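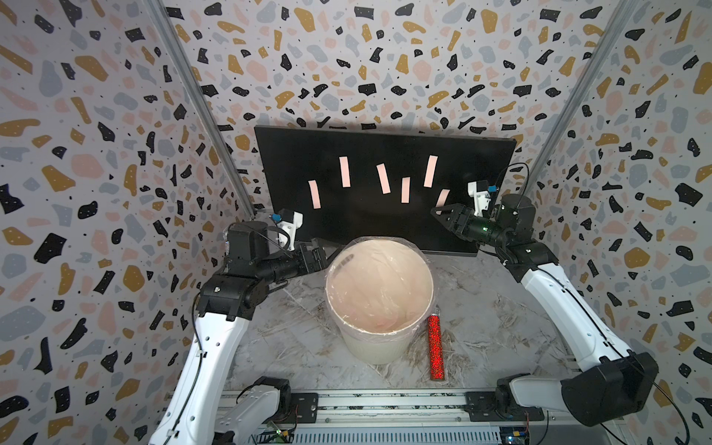
Six pink strips, one lined bin, glittery tube still out. Sestlow corner.

SPEAKER NOTES – "Where does the bin go?" Small rooms, paper mess, packing down
Nives Tedesco
August

Slot is 6 minutes. Don't read these out. Slow down!!

Start with the bin. Ask for hands – who has a bin within arm's reach of where they cut and stick? Expect not many. Most craft rooms put it by the door. Then everyone drops scraps on the table "for now" and now is Sunday night.

Point at slide. Cream bin, ribbed sides, middle of the work surface. On the bench, not under it. Say that twice. Packing-down time only, goes back on the floor after.

Liner – clear bag, rim folded over the top. Fold matters. No fold and the bag slides in with the first decent handful. Clear bag so you can check for scissors before it gets tied. (Tell the Boneo story, the good shears, kerbside, gone. Keep it short, last time I went on.)

Paper strips. Pale pink on black board, dead easy to see. My rule for temporary stuff on boards – contrast. Pale on dark or dark on pale. White scraps on a white wall stay up till Christmas. Strips all on different tilts, fine, it's a board not a gallery.

Taking strips down: peel from one end, slow, low angle. Fold sticky side in. Straight in the bin, not in a pile beside the bin. The pile beside the bin is the whole problem, really.

Glitter. Pause for groan. Red tube on the slide, lying on its side next to the bin. Anything sparkly gets done LAST, after paper, and gets wiped over the bin. Damp cloth, not dry. Dry just moves it to the next person's jumper. Then into its own zip bag, never loose in the ribbon drawer.

Surfaces – the bench is a grey and white marble pattern, walls are terrazzo look. Black, mustard, grey, pink chips. Love it, colour is lovely, but you try finding an offcut on it. Busy pattern hides crumbs. So wipe the whole bench even if it looks clean, back to front, towards you.

Cost bit if anyone asks: whole Kadach room refit came to 3,033 incl. shelves. Bins and liners were hardly any of that. We got thru some 500 liners last year across the two rooms, mostly because of glue.

Order, for the whiteboard:
1. bin up on bench
2. strips and paper
3. tape bits
4. glitter
5. wipe
6. tie bag, new liner, fold the rim

Qs – somebody will ask about recycling. Clean paper seperate, anything with tape or glitter on it in the bin. Don't get drawn into compost.

Handouts on the chair by the urn. Take the spare liners home after.

More talks and notes
Hooks or shelves? Notes from Boneo
Labelling drawers at Sarmiento
Ribbon, string and other tangles
Kadach room: what we kept

Contact Nives Tedesco | © Sestlow Craft Rooms | Back to top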